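## 4. Storing blankets and fleece 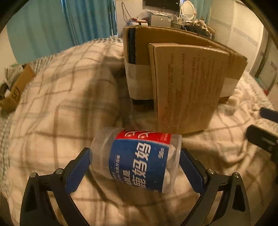

### 4.1 Before you start

Wash and fully dry each blanket before it goes into a box. Fleece that feels dry on the outside can still hold moisture along the hems, so leave it on a rack overnight if you used the low-heat setting.

You will need:

- one large corrugated box per two blankets
- a roll of white packing tape
- one 50 g canister of mite and moth repellent per box
- a flat piece of cardboard to use as a divider
- a marker and the Hadden storage labels from section 2

**Note:** Some canisters supplied with the kit have labels in Chinese only. The instructions in this section apply to them as well.

### 4.2 Packing the box

1. Tape the bottom seam of the box with two strips, then run a third strip across them.
2. Spread the blanket on a bed or a clean floor and check both sides for hair, crumbs and loose threads.
3. Fold the blanket in half lengthwise, then in thirds. Do not roll it. Rolled fleece creases at the core and takes up more room.
4. Lay the first blanket flat in the box.
5. Place the cardboard divider on top. Cut it 50 mm shorter than the box on one side so air can pass.
6. Set the canister on the divider, on its side, near the middle. Keep its lid on. If the canister has a seal under the lid, remove the seal first.
7. Fold the second blanket and lay it over the canister without pressing down.
8. Close the flaps and tape the top seam.
9. Write the date and contents on a label and stick it to a short side, where it can be read on the shelf.

**Caution:** Keep canisters away from children and pets. Do not open one to divide the contents between boxes. Wash your hands after handling.

**Caution:** Do not use this method for bedding that belongs to a baby.

### 4.3 Where to keep the boxes

Choose a dry closet or an upper shelf. The Unari shelf holds boxes up to 700 mm wide — anything larger should go on the floor, on slats. Do not stack more than three boxes.

### 4.4 Checking and replacing

Open each box in January and again before summer. Replace the canister if it is cracked or past the date on its packaging. Replacements are listed in the Gultcombe parts sheet under item 142.

Air the blankets outdoors for a few hours before using them again. If any smell remains, wash them once on a cool cycle.

Section revised by Abundio Villaseñor, Sunday, November 17, 2019. Send corrections to Alaric Ostrowski.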